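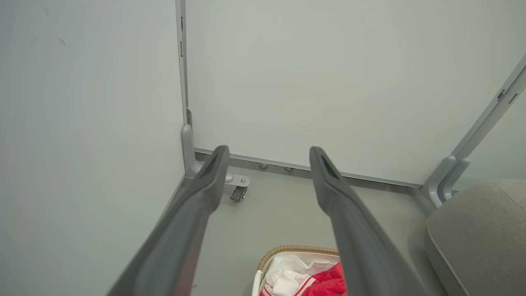
Ticket: Novel manuscript loses its scene breaks on export

Status: open again

Product: Helov, desktop version

I write fantasy and have a 420-page book called Rirunville sitting in Helov. When I export it as an e-book, every scene break after chapter 4 disappears. My heroine now leaves a funeral and boards a ship in the same paragraph — a brisk style, but I can't claim it.

Tried so far:
Restarted the program. Same.
Exported chapters 1 through 30 one at a time. Breaks intact, which leaves me with 30 tiny books.
Changed the body font from Lalis to the default. Same, only uglier.

Reply from support, 2 p.m.
Please check whether your breaks are typed asterisks or the built-in kind. Typed ones get read as stray marks and removed.

Update from author
Typed, all of them, from chapter 5 on. Replaced the lot. The breaks are back, and the export has now dropped my dedication. Log attached. I'd like it returned before my mother reads the proof.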